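**Pleated curtains to split a room, worth it or no?**

**marl_and_co** wrote:

ok so we have one big room over the shop and I want to split it. not a wall, landlord says no walls. thinking a curtain on a ceiling track, floor to ceiling, pleated, something in a gray green so it doesn't look like a hospital. room is long, maybe need two panels that meet in the middle.

questions

- does pleated hang better than plain or is it just more fabric to pay for
- anybody used the Sestura track? the cheap one
- does it do anything for noise

Budget is 230 for the fabric. Track is separate. Would like it up by May.

---

**tibbet77** wrote:

Pleated, yes. Plain looks fine the day you hang it and like a bedsheet a week later. You need double the width though. People measure the gap, buy the gap, then wonder where the folds went.

Noise, no. A little less echo maybe. You'll still hear every phone call.

---

**oldpinwheel** wrote:

going to disagree on the double width. double is for houses. in a work room 1.5 is plenty and you save a pile of money. mine's been up five years at 1.5, pleats still sharp. but they're sewn pleats, with tape. If you're going to just bunch it on hooks then ok yes, double.

Sestura track: had it, took it down. The gliders crack. Not all at once, one at a time so you don't notice till the end is drooping.

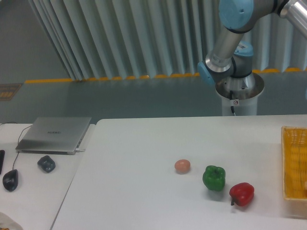
Also on color, gray green is a good pick, it hides dust way better than white and it doesn't fight with a colored floor. Get a big sample, hang it up for a day, look at it at night with the lights on. Mine went kind of minty under the cool bulbs and I had to swap bulbs. Cheaper than swapping fabric.

---

**marl_and_co** wrote:

did not think of bulbs. ours are the long cool white tubes so probaly mint for me too

when you say sewn with tape, is that something I can do on a home machine? mine is a very basic one

---

**oldpinwheel** wrote:

Yes if the fabric isn't too heavy. Pin everything first. Long stitch. New needle, a thick one. Took me a weekend and some swearing.

---

**hemlineharriet** wrote:

Please do not do 1.5. I sew these for a living and 1.5 looks skimpy on anything tall, the folds flatten out toward the bottom. Double minimum, I'd go higher on thin stuff.

And leave the hem pinned, not sewn, for a couple weeks. Fabric drops. Everybody hems first and then it's dragging.

For fabric look at Geltholm, they do a plain weave that takes a pleat nicely and comes extra wide so you don't have seams down the middle. Ask about the fire rating before you buy. You're over a shop, your landlord may want the paper.

---

**tibbet77** wrote:

thank you, double. told you

Second the fire paper. Had to take down a whole curtain once over that, perfectly good curtain.

---

**oldpinwheel** wrote:

we can agree to disagree. 230 isn't going to cover double in a decent weight on a long room, that was my point. What good is telling somebody double if they can't pay for it

---

**hemlineharriet** wrote:

Then do one end of the room now and the other later. Better than a skimpy one.

---

**quayside_dan** wrote:

no opinion on the width war lol. On track: Ferraro. Costs more, you buy it once. Comes in lengths with a joiner, and the joiner is the bit that matters, cheap ones have a lip and the gliders catch on it every single time. Put a bracket at each side of the join.

Check what your ceiling is too. We're in an old building on the Pluverg side (Pluvberg, sorry, phone) and behind the plaster there was nothing to screw into for most of the run. Had to put a timber batten up first and hang the track off that.

---

**marl_and_co** wrote:

oh no. ours is plaster too. I'll knock on it tomorow

So far I've got: Ferraro track, batten if needed, sewn pleats, fire paper, hem last. Width still undecided, sorry everybody. how high off the floor should the bottom be? I mop a lot

---

**hemlineharriet** wrote:

If you mop, clear of the floor by a finger or two. Puddling is for photos. And weight the corners.

---

**oldpinwheel** wrote:

agree with harriet on this one. mark it down

---

**tibbet77** wrote:

What she said. Also wash the sample before you order! Mine shrank 4 percent, doesn't sound like a lot, on a tall curtain it's a lot

---

**marl_and_co** wrote:

sample ordered from Geltholm, two greens. will post back when I've washed them and knocked on the ceiling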